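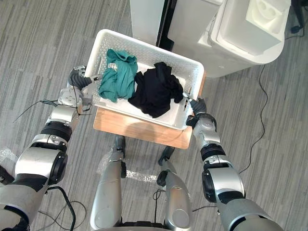 ## Site visit: Flendomness laundry package, Janodia demo room

May 4, 2022. Purpose: decide whether the package goes on the Staniforth shortlist for the Nercombe residence. Present for us: Lionel Mapplebeck and me.

Janodia sells Flendomness as a software and service layer for a two-armed legged platform. The buyer supplies the washer. The quote covers installation, 20 hours of on-site tuning and remote support for 84 days; after that, support is billed by the month.

### Loading

Garments are handled one at a time. For a front-loader the package needs clear carpet or hard floor ahead of the drum and room for the door to stand fully open. Door height is entered by hand at setup. The hand closes on a bunch of fabric with no attempt to find a collar or hem, so sorting by garment type stays with staff.

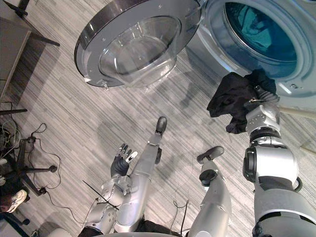 Mapplebeck asked what happens when a sleeve catches on the drum rim. Janodia's answer was that the arm stops at a set pull force and calls the operator; automatic retry is planned for a later release. He wants the force limit in writing before we go further, and so do I.

### Carrying

The basket is taken by its two ends, one hand on each. Rated load for this move is 3 kg including the basket. That is low for Nercombe, where a resident's weekly bag averages 9 kg, and it means splitting every bag. Any rigid basket with an open rim is accepted according to the data sheet. Soft bags are excluded.
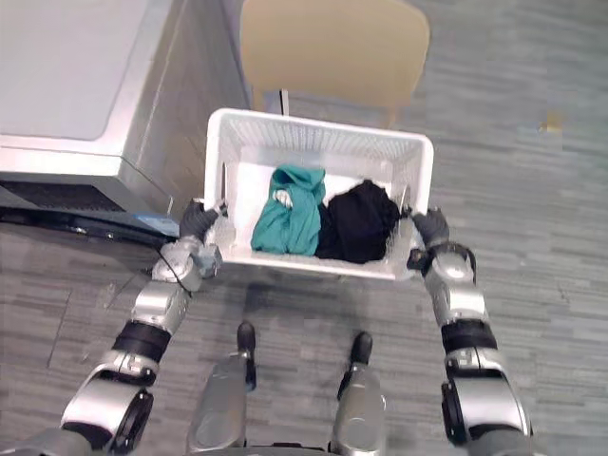
*Two-handed basket hold, dark and teal garments inside.*

### Gripping fabric

The wrist camera is standard equipment and its view is available to the operator. Thick fabric hides a good part of the fingers, so grip quality has to be judged partly from the joint readings. Fingertip pads are a wear item and are not covered by the service plan. We asked for a price per set and did not get one.

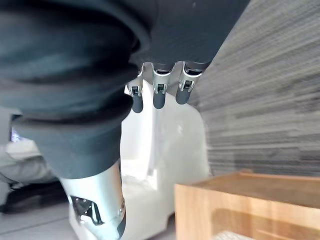
*Wrist view, fingers at a dark garment.*

### Open points

- Pull force limit, in writing
- Price and service life of fingertip pads
- Load rating above 3 kg, if any
- Noise figure for night use

Recommendation: hold on the shortlist pending the first and third items.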